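Trindau gripper trials: a small gallery

Hello and welcome back! A good many of you wrote in after the last page asking what the hand-held grippers look like when they're being used, as opposed to laid out in a row on a bench, so I've finally sat down with a pot of tea and put a few pictures together. They come from the long comparison we ran in August for the Trindau project, and I've tried to keep the chatter short (I know, I know).

For anyone joining us fresh, the question we set out with was a plain one. We have a pair of padded two-jaw grippers, which we call the Gaillards after the workshop where they were first put together, and we have the newer multi-fingered pair, the Floniers. Both are held by a person and both are meant to teach an arm how to pick up everyday bits and bobs. We wanted to know which of them a tired person would rather be using at half past four in the afternoon, and which gave us recordings we could do something with the next morning.

Wide jaws, soft pads and a good stretch of white table to cross before you get to the little tan pot.
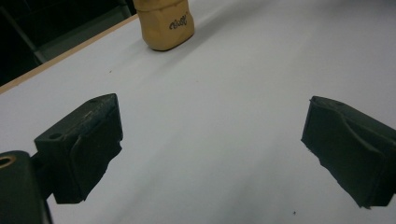
The pads have been the great surprise of the summer for me. We started with a hard rubber that looked very smart and let go of anything with a curve to it, and then moved to a softer one that wears quickly but forgives a clumsy approach. Six sets later I'm still on the soft ones. They shed a bit and they want changing more often than I'd like, but when you've watched a spoon slide out of the hard ones for the fifth time running you stop minding about the shedding.

Camera position took us far longer to settle. Mounted low, you get a lovely clear look at the jaws and hardly anything of where you're going; mounted high, it's the other way about. We ended up a touch lower than I first wanted, and I've made my peace with it — the second camera up at head height fills in most of what the wrist one misses.

We kept 2,774 recordings from the whole comparison, which sounds like a great many until you start dividing them up by object and by gripper. The hairbrush has the biggest share, I'm slightly embarrassed to say. It's a wonderful test object, though! A narrow neck, a wide head, all the weight up at one end, and bristles that give every camera something awkward to chew on.

Pink hairbrush, held up by the neck between the upper and lower fingers, with the Gaillard jaws open in front.

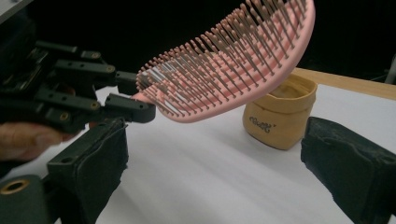 Zorkitlow wrote in to say that the multi-fingered sort had been a disappointment on their own bench, chiefly with thin handles, where the fingers closed nicely enough but the object would slowly turn in the grip. They wondered whether we'd had the same trouble, and whether moving the lower finger forward had helped at all.

We had, and it did, a little. Bringing the lower finger forward by 5 mm gave the handle something firmer to lean on, and the turning became more of a lazy droop. I wouldn't call it cured. What helped more was simply practice: it took me 35 goes before I stopped reaching for things as if I were wearing the two-jaw pair, and after that my wrist seemed to find a better angle by itself. If you're trying both kinds, do leave yourself a decent warm-up before you start comparing numbers, or the second gripper of the day will look much worse than it deserves.

The other thing I'd mention is the cables. Give them more slack than seems sensible, and run them back past the wrist. A cable that tugs even slightly will have you holding your elbow in a very peculiar way by teatime, and all of that ends up in the recording too.

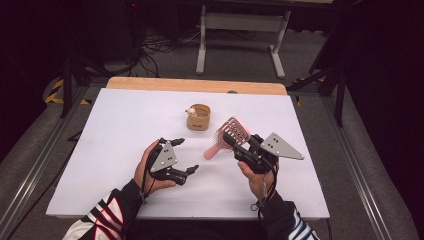 Both hands at work: left gripper open, right gripper closed on the brush handle, grey marker plates on top.

The next page will be about controllers, with the arm itself getting a proper turn, and I hope to have it up once the new pads have arrived.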